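The gripper bake-off, part two

Those of you who read the November issue will remember that we promised to compare three grippers "by spring." It is now 12th July, so we are running to our usual schedule.

We started with the hardware we already had, which meant the Palumbo two-finger parallel gripper and the Stellari wide-body one. The third, from Likon, is still in customs, where I hope it is being handled carefully. Everything so far has been done in simulation, because Tudur Pumphrey will not let an untested controller near the real arm after what it did to the shelving. He has a point, and also a new shelf.

The task is a dull one on purpose. There is a kitchen counter, a dark cabinet, and a gold bowl that has to be picked up by its rim and put down somewhere else. Bowls look easy. They have one thin edge that curves away from you in every direction, and a gripper that comes in a hair too low will shove the bowl along like a cat with a water glass.
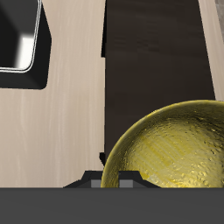 Tudur's controller treats every approach as a fresh start, so when the fingers miss, it backs off and tries again from scratch. Vija Kütt's version, which she calls Prukov for reasons she has declined to share, keeps what it learned from the miss and nudges the fingers over before closing. We gave each of them 400 attempts with the bowl in a new spot every time. Tudur's dropped or missed 90 of them. Vija's dropped or missed eight, and she has been very gracious about it, in the sense that she has only printed the chart once.

The camera question turned out to matter more than either of them expected. A view from the wrist is great for the last stretch, when you want to know where the rim is, and close to useless for knowing what else is on the counter. A view from across the room has the opposite problem – you get the whole layout and a very small bowl. We ran both controllers on each camera alone and then on the pair. The pair won, which surprised no one except the person who had already ordered just the one cable (me). 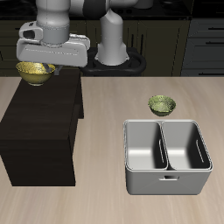
Does a good score in simulation mean the gripper will do as well on the real arm?

We expect it to do worse, and the only argument is over how much. The simulated bowl has tidy friction and never has dish soap on it. What the runs do give us is a fair ranking of the controllers under the same conditions, and a list of approach angles that fail so badly there is no point in trying them on hardware.

Next up is a longer set of 1000 attempts per controller, with the lighting changed between runs and the bowl swapped for others in different colors. Vija thinks color won't matter much. Tudur thinks it will. There is a box of donuts riding on this, and I have agreed to hold the donuts.

If you have a gripper you'd like us to be rude about, or you have strong feelings about finger pads (we have met several of you), send a note before the next issue. Real-arm time gets booked early, and the sign-up sheet is already filling with people who only want to watch.

Shares: 8 | Comments: 3

Contact the newsletter desk | © Gripper Group Newsletter | Back to top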